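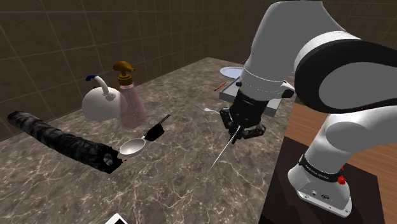

Brukar Hurnuvex, counter module. Rendered in the simulator, arm holding a thin metal rod.

Home Simulation Arms Grippers Used gear Reviews Contact

Hurnuvex Kitchen Counter Pack (Brukar)

Last updated: May

Price: $3283 per seat, one year
Sold by: Stisel, download only
Our rating: wait for the next release, unless you need clutter right now

Hurnuvex is a simulated kitchen for people who train or test a robot arm on tabletop jobs. You get a counter, a pile of household objects, a mounted arm and a script that scatters the objects in new ways each time you load it. Brukar says the pack comes with 1000 starting layouts and 200 recorded demonstrations. We loaded enough of both to believe the numbers. Whether you need that many is another question, and the sales page doesn't go near it.

The pitch is "real kitchen mess." I'd call it half true. The objects are a believable mix of things that belong by a sink and things that got left there, and they land at awkward angles, with handles pointing every which way. A fork can end up right by the gripper while a plate sits partly hidden behind the arm. That part is good. Most packs we've tried line everything up like a store shelf, and a policy that looks smart on those falls over the first time a spoon is turned sideways.

The room itself is another story. You get a marble counter and dark brown square tile, and in the version we had, you get them every time. Brukar's page talks about "endless variety," but the variety is in where things land. If your camera model is going to learn the veins in the stone by heart, shuffling the forks won't stop it. There is a texture swap tool, sold separately by Vũ, and it did load for us after some fussing with file paths. I don't think a pack at this price should need it.

Thin objects are where I expected trouble, and where I'd tell you to spend your trial. Rods, forks and handles have very little for two fingers to hold. Shakuntala Srivastava ran our grasp checks over a Saturday and came back with a mixed report: long thin pieces stayed put while the arm moved slowly, then twisted in the fingers at the default speed. Turning up the contact settings helped. It also slowed everything down enough that she went and did something else while it ran. The manual gives contact settings one short paragraph.
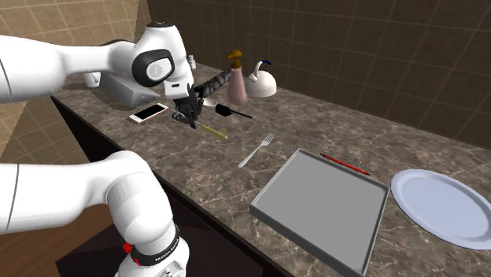 REVIEW NOTES: HANDLING AND CAMERA VIEWS

The long dark cylinder is the object I'd judge the pack on. Gripped near one end, as it is in the view with the bowl and the black brush, it sticks out a long way toward the back of the counter, with the pink dispenser and the kettle over on that side. A planner that only thinks about the fingers is going to knock something over. Ours did, plenty of times, and to be fair to Brukar, the collisions looked right when they happened.

What the pack won't give you is a name for the thing. The object list calls it "cylinder_dark" and stops there. Several other items are labeled the same lazy way, so if you plan to train on spoken or written instructions, budget time to rename them. Nghĩa Lý did ours by hand and is still annoyed.

Camera placement needs work too. From this side, the arm's middle section drops out of view, so you get the upper links coming in from one corner and the base standing in another. Fine for a still. For training, I'd want the whole arm, or a good reason for leaving it out. You can move the cameras, but each saved layout keeps its own copy of the settings, and there's no button to change them all at once.

What you get
— Counter module with mounted arm and two-finger gripper
— 1000 layouts, 200 demonstrations
— Object files, editable, with thin labels
— Email support, reply promised within 24 hours (ours took longer, both times)

What you don't get
— A second room
— Wall or counter texture changes
— Any real-world comparison data. We asked Stisel for it and were sent the brochure again.

That last one bothers me most. The sales page says skills learned here "carry straight over" to a physical arm. Maybe they do. I'd want to see a run on a real counter before repeating it, and Brukar hasn't shown us one.

Trial: Stisel offers a 24-hour key on request. Ask for it on a day you can use it, as the clock starts when the email goes out. Load the thin-object layouts first, leave the speed at default and watch the fingers. Seats can't be returned after the first download.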